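Prallier District Council: Zindow Ward Small Grants Scheme
Progress report to the Stutia Fund, Monday, December 12, 2022

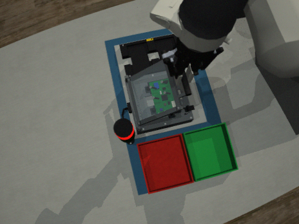

The council approved the second round of ward grants in November, after the motion to move the money into general reserves was lost by 7 votes to 3. We received 129 applications, and about 40 are still waiting for a decision. The largest request for equipment came from the Amadi skills centre, which asked for workbench items for its adult classes. The finance panel has asked for a split between software and hardware costs before it decides.

Payments to approved groups started last week. Two groups have not yet sent bank details and will be paid once these arrive.

The scheme is within budget. Printing cost more than planned – the guidance notes had to be reissued after the rules on match funding were changed at full council – and this was met from the publicity line.

The remaining applications go to the panel in January. We ask the Fund to confirm before then whether unspent money may be carried into the next financial year.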